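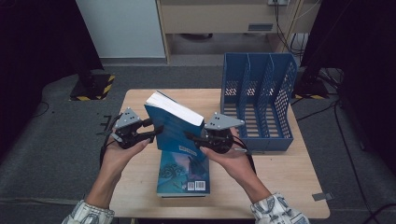
1. Introduction

This report covers the reorganisation of the paperback collection in the Vellasow reading room. The work was done by Conall Tierney, Senan Moynihan and Rónán Mac Carthaigh as the second-year group project, supervised by Margit Lengyel. Draft submitted 2025-04-20.

The reading room holds course readers, set novels, exhibition booklets and back issues of the department magazine. Nearly all of it is soft-backed. When we took the project on in September, the books were kept in stacks on the tables and on the lower shelves, and anyone who wanted one had to lift off whatever was on top of it. The upper books slid and the lower ones curled at the corners. Several had lost their covers.

The brief we agreed with Margit was to find a way of storing thin and medium paperbacks upright on the tables, so that a reader could take one out and put it back without disturbing the rest. We were asked to use cheap desk storage that could be bought again by whoever runs the room after us. Shelving was outside the brief.

2. What was in the room

We listed everything before moving anything. The full list came to 1,342 items. Of these, 171 had no barcode sticker and were not in the Tramis catalogue at all. Most of the unlisted ones were booklets, but there were also some ordinary paperbacks that had been left behind by students and had drifted into the stacks.

Senan did the listing from the back cover. On the stickered books the barcode is on the back, usually in the lower right corner with a small square code beside it, so it was quicker to lay each book face down, read the sticker and then turn it over to check the title. This sounds slow but it was better than starting from the front, where the title is often small. A lot of the covers in the first stack we did were blue, with the title on a little pale label near the bottom, and from across a table they are easy to mix up.

That point came back later when we worked on the labels (section 5).

3. Choosing the organisers

We compared three types of desk storage.

Single magazine files in card. These were already in the room. They hold magazines well but the card had gone soft and the taller ones tipped forward when they were part full.

Wire book ends. Good for heavy hardbacks. With paperbacks the end book bends round the wire, and a row only stands up if it is packed tight.

Divided plastic files. The one we settled on is a blue plastic file organiser with mesh-patterned sides and three upright dividers, which gives four slots, open to the front. Because the dividers are fixed, a slot with one book in it behaves much the same as a full one. The book leans on the divider and stays there.

We bought ours through Ocampo, the stationery supplier the department already has an account with. Diarmuid Coughlan in the office placed the order and we are grateful to him for chasing it when it went to the wrong building.

Colour was not a choice we thought about much. Blue was in stock. In hindsight a different colour would have been easier to see with blue books in it, and if more are bought we suggest grey or white.

4. Loading the slots

We worked at the light wood-effect table on the carpeted side of the room, with the organiser on the right and the books to be filed in front of it. The organiser started empty each time. We tried different ways of filling it and wrote down what went wrong.

4.1 Spine out or pages out

Our first idea was to put the books in with the spine facing the reader, as on a shelf. This is what we ended up with, but it needs the book to be turned before it goes in. A book picked up from flat, with the hands on the two covers, tends to come up with the page edges on top and at a slant. If it is pushed into the slot like that, the pages catch on the divider and the front cover folds back. The book has to be squared up over the table first and then taken across.

Rónán found it easier to stand the book on its lower edge on the table for a moment and slide it in along the surface. Conall preferred to bring it in from above. Both work. Sliding is gentler on old covers.

4.2 Thick and thin together

A thick paperback takes up most of a slot. If a thin booklet is put in beside it the booklet gets pushed to the divider and cannot be got out with one hand. We now keep thick books to the two outer slots and booklets to the inner ones. It would be possible to do it the other way round, but with the weight on the outside the organiser sits more firmly.

4.3 Overfilling

This was the most common fault when other students used the organisers. People put one more in because there is a gap at the top, although at the bottom the slot is already full. The plastic dividers flex and the neighbouring slot closes up. We tried a line of tape inside the slot as a limit and it was ignored. What helped was having a second organiser next to the first with space in it.

4.4 Lifting from a pile

Where two copies of the same size are lying one on the other, the lower one often moves with the upper one. Leave the lower one overhanging the front edge of the table very slightly, or hold it down with the side of the hand. With glossy covers this is hardly needed. With matt covers it is.

5. Labels

The first labels were the catalogue numbers from Tramis, printed small and stuck to the front lip of each slot. Readers did not use them. They looked at the covers, found what they wanted and put it back in whichever slot was widest.

The second version gives the module name in large type and nothing else. Returns improved, though we did not measure this properly and it is only our impression from being in the room. For the blue set texts we added a coloured dot to the spine, because the covers are so alike. Margit was not keen on sticking anything to the books, so the dots are the removable kind and go only on books with a barcode already on them.

The unlisted items do not have labels. They are in a separate organiser marked "To be catalogued", and Senan has passed the list to the office.

6. Trial with readers

The organisers were left out for one term. We asked people to leave comments on a sheet by the door. Extracts:

"Much easier to find the drama reader."

"Slots too narrow for the big anthology."

"Can the magazines go back where they were?"

"Fell forward when I pulled one out."

The last comment was checked. The organiser in question had been placed close to the table edge with only its front half loaded. We moved it back against the partition and it has not been reported again.

The comment about magazines is fair. They fit the slots but readers like to see the covers, and they have been put back on the sloping rack.

The large anthology does not fit any slot and is now on the shelf with the hardbacks.

7. Other products looked at

Near the end of the project we were shown a stacking tray system from Trevus. It is well made and holds more in the same space, but the books lie flat in it, so the problem we started with comes back on a smaller scale. It would suit loose papers and worksheets.

8. Remaining work

Catalogue the unlisted books or decide to give them away.

Order further organisers in a paler colour.

Replace the taped limit line or take it off, as it is peeling.

Mend or discard the books with missing covers. These are in a box under the window and have not been sorted.

Agree who checks the slots at the end of term. Conall has done it up to now and will be on placement next year.

9. Division of work

Conall Tierney: loading trials, sections 4 and 6.
Senan Moynihan: listing, catalogue check, section 2.
Rónán Mac Carthaigh: comparison of storage, labels, sections 3, 5 and 7.
Sections 1 and 8 were written together.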